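Teaching a Robot to Fold What We Wear

At home, a sweater has no fixed shape. Drop it twice on the same bed and you get two different objects. This is the problem that Elli Karppinen has chosen for her group at the Vasholm laboratory, and since February the work has moved out of the lab and into ordinary bedrooms.

The method, called Drutgate, starts with people. A person holds a gripper in the hand, with a camera mounted on it, and folds the garment while the camera records. No robot is present at this stage. Later, a program learns from the recordings how the fingers should approach the cloth, and an arm in the lab tries the same task.

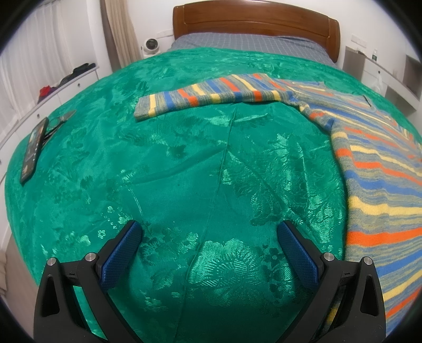 A striped knit sweater and the open fingers of the hand-held gripper.

The group has now collected 2,669 demonstrations. Karppinen is careful when she speaks of results. On garments which the program has met in training, the arm completed 40 folds in 100. On new garments it was 30. "I expected the second number to be much worse," she says. "Knitted things still give us trouble. They stretch, and the finger takes one layer when we wanted two."
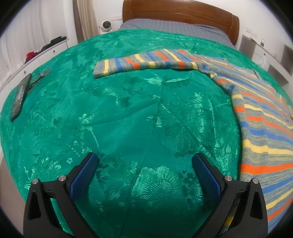 Sleeves are the hardest part. A sleeve can twist so that its underside comes to the top, and the program must decide where the edge of the garment really is. Stripes and patterned bedspreads make this decision more difficult, so the group records on them on purpose. An earlier version, trained only over a plain gray table, often grasped at the pattern of the cloth below.

The next step is a comparison with Zudik, an older system that plans each fold from a model of the fabric. Karppinen hopes to finish it before summer. She also wants to try bed sheets, but for these one gripper is not enough.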